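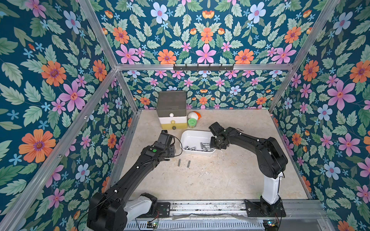
Two robot arms in a wallpapered enclosure

Speaker notes: who was watching in Kaltstead?

Start with the number. 561 ballots separated the two sides in the council vote. Pause. Let them do the math against their own town.

The council says the vote was observed. Ask: by whom, and for how long? The report lists 20 polling places visited. It does not say how long anyone stayed. I asked twice and got the same brochure.

Don't claim fraud. I have no evidence of fraud. My complaint is with the word "observed."

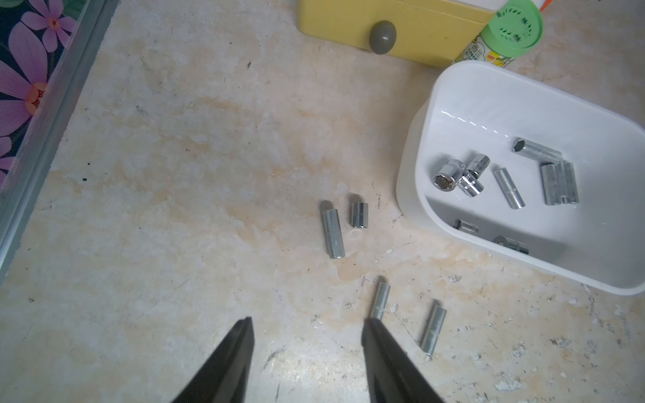
Gripper fingers and loose metal sockets

Next, the Flikden comparison. Smaller town, 200 observers signed up, and the list was posted in September, before the vote. People will say Flikden had more money. Maybe. Posting a list is cheap.

Kang district: skip if short on time. If not, mention that only 2 observers filed written notes, and both sets run under a page.

Expect the "voters were satisfied" line here. Satisfied voters are nice to have. They can't tell you how a count was done in a room they weren't in.

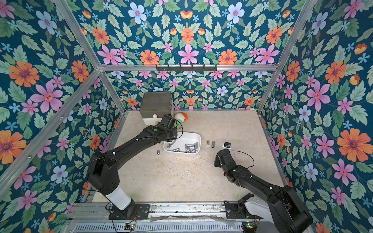
Inside the enclosure, seen from above

Nirano proposal. Read the second clause out loud, slowly. "Where practical" appears in it, and I'd like to hear who decides that. Then questions. Take the council's side first if they came.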